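Pruvura Tabletop Kit – long-horizon kitchen tasks for arm policies

Kit revision 09/03/2025 | Maintained at Clonumport | Task cards, object list and scoring sheet included

I put the Pruvura kit together after I got tired of guessing whether a new training method was any better than the last one. Every lab has its own cups and its own table, so the numbers never line up! The kit fixes the layout, the props and the scoring, and you bring the arm and the policy.

The surface is brown paper with blue tape cells (boring, cheap, easy to replace). The props are ordinary kitchen stuff, and the ice task is the one people ask me about most.

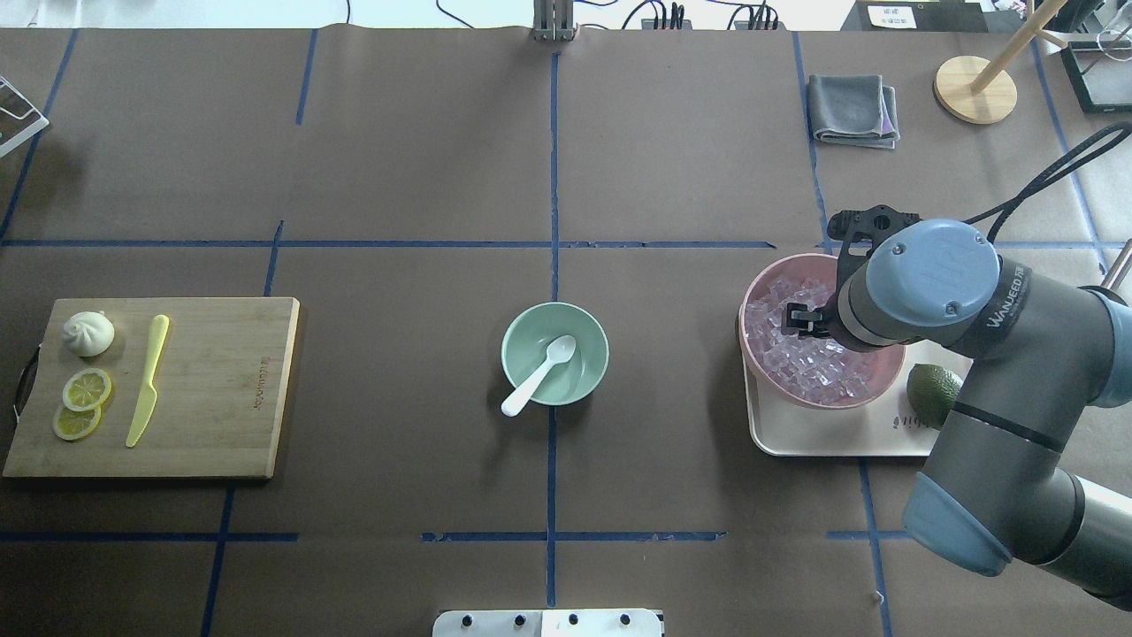

Ice task: gripper at the pink bowl, mint-green bowl in the middle.

What I wanted to test was whether labeling a long demonstration by sub-step helps the policy recover from a bad grasp. We recorded 300 demonstrations and trained two policies on them – one with step labels, one without. Each got 50 scored trials on the same task cards. The labeled policy finished 71 percent of its sub-steps in the held-out layouts, and most of what it gained came late in the task, after something had already gone a bit wrong.

Between trials you reset by cell: board on the left, green bowl in the middle, tray on the right. The tape doesn't have to be perfect (mine sure isn't), just keep everything in its own cell and write down what moved.

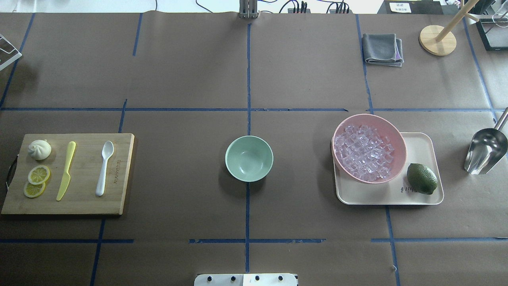
Bergeron: We ran the cards with our own policy and the step labels helped, but only once we stopped cutting the steps so fine. Does the scoring sheet let you merge two of them?

It does! Put both step numbers on one line and score the pair together. I've added a row for it on the second page, and I'd love to see more people try coarser labels, because I only compared the one setting.

A word on ice. It's slippery, it clumps, and it makes a nice hard case for anything trained on solid blocks. If you'd like a gentler start, do the tray cards first and leave the scoop for later. The 759 short clips that come with the kit are sorted by sub-step, so you can pull out just the grasps if that's all you need.
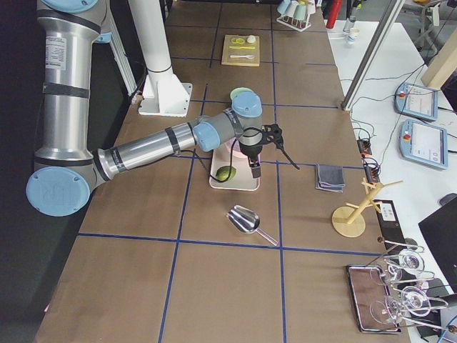

Privside

Tray cards and scoop cards can be scored separately or as one long run. I score them both ways, and the long run is always the humbling one – small errors in placing pile up fast. Arm and gripper aren't part of the kit. Spare task cards are, plus a blank set for writing your own.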